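Thin Tools, Sharp Points: Your Questions
Tollus Bench Club, Gradville
Last updated 3 May 2022

We get asked about thin metal tools more than anything else, and I'm delighted, as they're my favourite things to have in the hand. Scrapers, spatulas, slim blades, odd pointed bits you inherited with a biscuit tin of washers: send us your questions and I'll add them as I go. Doina Grgić has read it all through and put me right on the oiling.
Vesna Karagiannis

Do I need to bring my own tools?

No, but please do if you have them! Half the fun of the evening is seeing what turns up. We keep 15 tools on the shared rack for anyone to use, and you can borrow up to six at a time for an evening. Home loans run for seven days. If you need longer, tell whoever is on the desk and they'll write it in the book.

What do you mean by a thin tool?

Anything flat and narrow enough that you could slide it under a label or into a seam. Some have an edge, some have a point, and some have neither and are just very good at lifting things. The names are a muddle, I'm afraid. What one member calls a spatula another calls a lifter, and my grandmother's "butter knife" never went near butter.

How should I hold one?

Lightly! Most people grip far too hard at first, and then the blade flexes and skids. Rest it against the side of your first finger, keep the angle low and let the metal do the bending. If your knuckles are going pale, put it down for a minute and shake your hand out.

Which way should the point face?

Away from you and away from the person opposite, or straight down if the tool is being held upright. Have a proper look at where the tip is before you reach in. A flat blade turned edge-on shrinks to a line, and it's surprisingly easy to follow the rounded end with your eye and lose track of the sharp one. 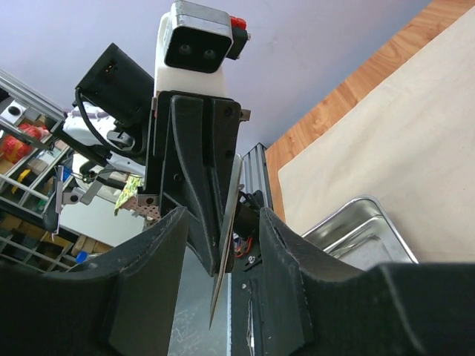

What is the best way to pass one to somebody else?

Don't, if you can help it. Lay it flat on the bench, take your hand away and let them pick it up. It feels fussy for the first ten minutes and then everyone does it without thinking. Please don't stick them upright in a mug either, however nice the mug is.

How do I clean off old glue?

Start with warm water and a bit of washing-up liquid on a rag, wiping from the back of the blade outwards so you never run your fingers along an edge. A lot of craft glues will soften if you leave the damp rag wrapped over them for 11 minutes (Doina timed it, and I've stuck to her number ever since). Then push the softened glue off with a bit of scrap wood. Dry the tool straight away, and I mean properly dry, including where the metal goes into the handle.

Can I use sandpaper on rust?

On a light bloom of rust, yes, the finest you have, with a drop of oil. Go along the length and keep it flat. Deep pits are another matter. You'll thin the metal long before you get to the bottom of them, so I'd leave them be and enjoy the character. Bring it in if you're not sure and we'll look at it together under the big lamp.

Which oil?

Anything light and sold for sewing machines. One drop, spread with a cloth, then wiped as if you'd changed your mind. I used to put on far more and everything I owned picked up fluff. Cooking oil goes sticky, so keep it in the kitchen.

My blade has a bend in it. Is it ruined?

Very likely not! A gentle curve along the whole length is often handy, and some people put one in on purpose. A sharp kink is weaker. You can ease it back between two flat pieces of wood in the vice, tightening a little at a time, but if you see a crack, it's finished, and it goes in the metal tin by the door.

How do you store yours?

In a canvas roll with a pocket for each one and a flap that folds down over the tips. The Pradov pattern in the club folder is the one I made mine from. It took me an afternoon and some bad language at the corners. If you don't sew, a strip of thick card folded over and taped makes a fine sleeve.

Will there be another sharpening evening?

Yes, in June, and I can't wait. The Nikolovski room is booked and we'll have the stones out on both long benches. Bring one or two tools that need help, in sleeves please, and an old towel to put under your stone. Complete beginners are very welcome, and there's a sign-up sheet on the desk.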